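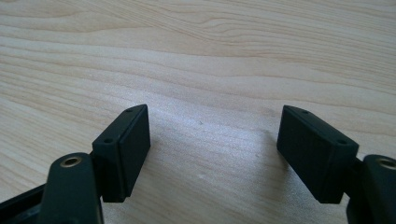 R. Ntuli
Owner and soap maker, Flestetcombe
Updated January 2025

Skevberg Wood Soap, White
23 oz tin, $28
In stock

If you've been in the shop you've already heard me go on about wood soap, so feel free to skip down to the directions! For everybody else: Skevberg is a plain soap flake that you dissolve in warm water and rub into bare, pale wood. Ash, beech, birch, maple, that family. It dries down to a soft matte finish that feels like nothing much is on there (I love that feel), and when the table gets stained or dull you wash it with the same stuff.

I started making it for myself. I had a maple kitchen table that I'd varnished, sanded, oiled, sanded again and generally made miserable, and the oil had gone a kind of orange I couldn't live with. A customer told me about soap finishes and I figured I'd lose one weekend at most. I've been washing that table ever since, and the kids have done homework, pancakes and a whole papier-mâché volcano on it.

The White version has a little chalk pigment in it, which holds back the yellowing you get as light woods age. If you want the wood to warm up over time, get the Natural. They're the same price and they mix together fine, so some people buy one of each and go half and half.

What's in it

Soap flakes from olive and coconut oil, chalk pigment, and that's the list. No scent. I tried a lavender batch once and my own dining room smelled like a guest bathroom for a month, so no.

How to use it on a new or freshly sanded table

1. Sand to a fine grit and vacuum off the dust. Get into the corners and along the edges, because dust and soap make a gray paste that's a pain to wipe out of a joint.

2. Wipe the whole top with plain water and let it dry. It'll feel fuzzy. Sand that back lightly by hand.

3. Stir a handful of flakes into a quart of hot water and leave it until it goes thick and cloudy. I use an old yogurt tub with a lid. It gels overnight if you forget about it, and you can just stir in more hot water and carry on.

4. Wipe it on generously along the grain with a cotton rag. Wait 10 minutes, then wipe off whatever is still sitting on the surface. Let it dry.

5. Do it again. Three coats is okay, five is better, and the last one can be thinner.

6. Rinse out your rag and your sponge and stand them somewhere they can dry.

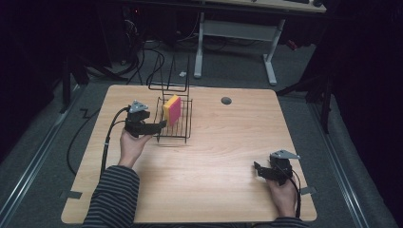 Washing it after that

For the first month I'd wash the table every week, then whenever it looks tired. Use a weaker mix, a spoonful of flakes to a quart of warm water. Wash the entire top even if you've only got one stain, or you'll end up with a clean circle and have to do the rest anyway (ask me how I know). Red wine and coffee usually fade over two or three washes. Turmeric, well, good luck. Turmeric wants sandpaper.

How far a tin goes

One tin gave me five coats on nearly 30 square feet of tabletop, with a cupful of flakes left over for washing. Softwoods like pine drink more, so get two for a big pine table.

Please don't use it on

Oak or walnut, unless you've tested underneath first. Anything varnished or lacquered, since it'll just sit there being slippery. Wood around a sink. I get asked about butcher block next to sinks all the time and I always say oil.

Stuff people buy with it

The Filtedska cotton rags are the ones I use, sold in a bundle, and they don't shed. I also carry a soft hand brush for grooved tops and chair spindles. The brush is out of stock right now and I'm expecting more in March.

Shipping and returns

Orders go out from Flestetcombe twice a week. Unopened tins can come back for a refund, and if yours shows up dented, send me a picture and I'll mail you another one. Keep the lid on tight and store it somewhere dry, or the flakes clump. Clumpy flakes still work, they just take more stirring.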